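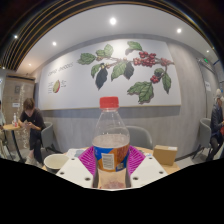
The man who learned to write his letters again

Kadir Gezer was fourteen when he first held a sign painter's brush, and he held it wrongly. "Like a spoon," he says. "My uncle did not shout. He took the brush from my hand, he put it back in the right way, and he went to drink his tea. This was the first lesson and for some weeks it was also the last."

We meet in the café in Clokness where he often sits in the morning before he opens the workshop. He is now 46 and he has painted shop signs, boat names and the numbers of houses for most of his life. The workshop is called Duman, after the street where his uncle worked. It has one window to the road, and in the window he has put only the alphabet, in black, with no price and no telephone number. People come in to ask what it is for. "Then we are already talking," he says, "and half of them have a door or a van."

I ask him how a person starts to learn letters. He answers very slowly and he corrects himself often, because he wants that I write it properly.

"You begin with strokes. Straight down, straight across, then the curve to the left, then the curve to the right. I did 2000 of the left curve before my uncle gave me the letter O. I know the number because he made me write it in a book. My own pupils do 200, and they complain more than I did."
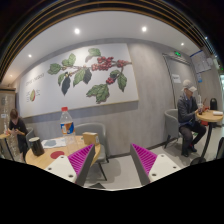

Page 14

He has two pupils at the moment. Both come to him in the evening after their other work, and both pay a small sum which he tells me he would prefer not to see printed. In the beginning he wanted to teach them for free. His wife was against it. She said that people do not come back in the rain for a thing that costs nothing, and he admits that she was right.

The years in the middle of his life were not easy. When the shops in Clokness began to order plastic letters, cut by machine in the town of Winuston, he lost most of his customers in two winters. He took a job in a warehouse in Dreninach and stayed there for six years. In this time he did not paint at all, not even at home.

"I was angry with the brushes," he says. "It is stupid, I know. I had them in a box on top of the wardrobe, with oil on the hair so they would not dry. So I was angry, but I still took care of them."

What brought him back was a baker who had an old sign over her door. The sign was painted by his uncle and the gold was coming away. She did not want a new one, she wanted the same one again. He asked for a week to think, and in this week he sat every night at the kitchen table and made strokes on newspaper.

"My hand was like the hand of another man. The letter S was terrible. I was happy that nobody saw it." 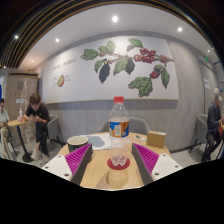
On gold, and on being slow

The baker's sign took him the whole of October. Gold leaf cannot be put on when there is wind, and her street goes straight to the harbour. He worked early, when the air was quiet, and stopped when the first lorries came. He still works like this. If a customer asks for a sign by the end of the week, he sends them, politely, to somebody else.

Does he dislike the machine letters? He thinks for some time before he replies. "No. For a hospital I want machine letters. I want to find the door. But for a bakery you have time to look, you are standing there with your basket."

He is more strict about colour. He mixes everything by eye and he keeps small painted cards of each mixture, with the date and the name of the street. The cards fill four drawers. When a shop wants a repair after ten years, he finds the card, and then he makes the colour a little more pale, as the sun has done to the rest of the sign.

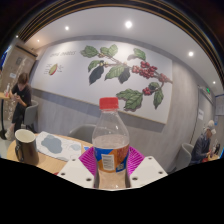
Most of what he teaches about colour he teaches outside the workshop, with things that anybody can buy. He believes that pupils look too much at famous old signs and not enough at what is in their hand. A drink bottle is good for this, he says, for example one with a red cap and a label in blue and orange. "Blue and orange, they push each other. You see it from far. Then they put the red on top, and the red is a third person in the conversation. On a shop I would not permit it. On a bottle it is fine, it is small." He asks the pupils to paint the same two colours on a board, first in equal parts and then with much more of the blue, and to go across the road and look back at it. After this exercise, he tells me, they usually ask for less orange.

Before I leave I ask if he would show me how he holds the brush. He takes my pen instead and puts it between my thumb and two fingers, quite far back, so that I have almost no strength in it. I try to write my name on the notebook and the line shakes badly.

"Good," he says. "Now the left curve."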